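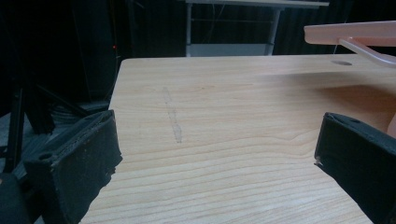 Two black gripper fingers over a wooden table. The pink plastic piece is in the top right corner.

Can a robot do your chores yet?

I get this question a lot, mostly from kids who have a messy bedroom. My answer is: a few of them, slowly!

Take wiping the table after dinner. You grab a cloth, you see the crumbs, you swoosh. Easy, right? Now try it with only two stiff fingers and no thumb. Go on, use a pair of rulers. I tried picking up a sock that way and it took me 40 seconds – and then I dropped it.

Your hand feels everything it touches. It knows a grape is squishy and a mug is heavy. A machine has to learn that bit by bit, and lots of them still squeeze too hard or let go too soon. 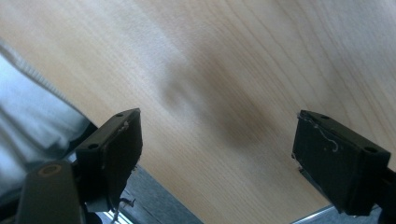 A closer look at the fingers. Can you spot the thin, pale thread on the right one?

Shops are a little easier, because things stay put. At the Kararo store in Flamisville, the soup cans always go on the same shelf. A machine that moves cans of one size can get pretty good at it. But hand it a bag of oranges – uh oh. Every bag is a different shape, and it flops.

Homes are the hardest place of all. Your kitchen isn't like my kitchen, and somebody always leaves a backpack on the floor.

So which jobs can machines do now? Some vacuum floors. Some wash dishes, if you load them first. Folding a T-shirt can be done too, but I'd bet on you in a race. Making your bed? Sorry, that one is still yours.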